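Stedeleo Lab Bulletin
Research notes, 28/06/2019

Interim result: handover-aware grasp selection on the two-arm cell

The manipulation group has finished the first evaluation of its handover-aware grasp selector, the method Nadine Twal outlined at the May seminar. The work is part of Plimau, our project on small-object handling with two arms sharing a single table. This note covers the method, the test protocol and the main result. A longer report is in preparation.

The problem is easy to state. When two arms work close together on small boxes and narrow objects, the best grasp for the first arm is often a poor one for the second. A planner that scores each arm separately tends to place the first gripper across the face the second gripper needs. The second arm then stalls, or replans from a worse pose, and the cycle time doubles. Adding clearance between the arms reduces the stalls but rules out much of the centre of the table, where most of the useful work happens. 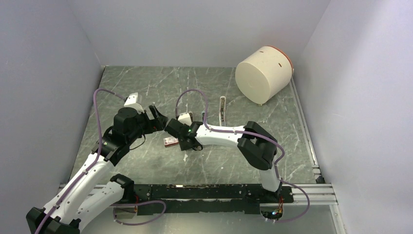

Our earlier planner, Kusuma, dealt with this by fixing the order of motion. One arm was the leader for the whole task and the other waited outside a set radius. It was safe and slow. The new selector drops the fixed leader. For each candidate grasp it estimates how much of the object's graspable surface would still be open to the other arm, and it multiplies that figure by the usual grasp quality score. The arm with the higher combined value moves first. The order is worked out again after every contact event, so the lead can change hands partway through a task.

The open-surface estimate comes from a small network trained on simulated grasps. Jad Kassab wrote the simulator, which models the finger geometry in full but treats the cables as a simple keep-out volume above each wrist. This is a known weakness. The keep-out volume is conservative when the forearm is level and too small when the wrist is pitched steeply down, and we have set a joint limit to avoid the second case for now.

Evaluation used 2933 trials on the physical cell, with object positions drawn at random inside the shared zone. Both planners were given the same starting layouts and the same time budget. A trial counted as a success if the target object reached its goal pose without a protective stop and without any other object leaving the table.

The selector had a higher success rate than Kusuma on every object class. The gain was largest for flat boxes, where the second gripper most often lost access to a side face under the old scheme. It was smallest for long narrow objects. These offer so few good grasps that the two planners usually chose the same one. Protective stops also fell, although a good share of those remaining came from a single fault in the force threshold and have been left in the count.

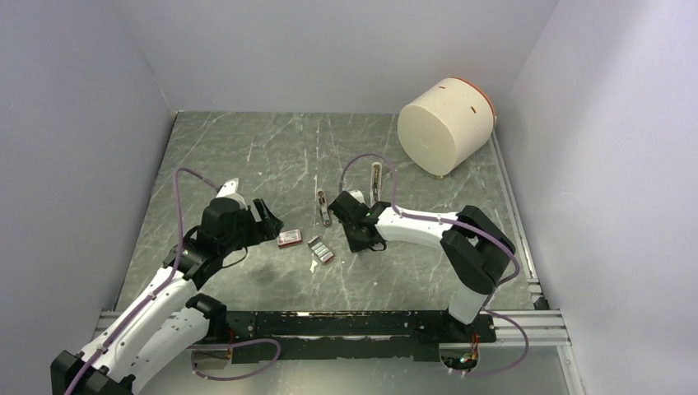 Photo: Stedeleo manipulation group

Two findings need more work. Clutter close to the target degrades the open-surface estimate more than we expected, and the network appears to be overconfident when one object partly hides another. Retraining with an extra 1000 cluttered layouts helped in simulation, but the improvement has not yet been confirmed on hardware. The selector also favours one arm over the other in symmetrical layouts. Jad traced part of this to a rounding step in the tie-break. The rest is unexplained, and may come from a small calibration offset between the two bases.

The next round will move to the Soltmont site, where the cell has a different table height and a longer reach envelope. Nadine will run the calibration there before any trials are logged. Groups wanting the trial logs or the grasp labels can request them through the Plimau project page. The simulator will follow once the cable model has been revised.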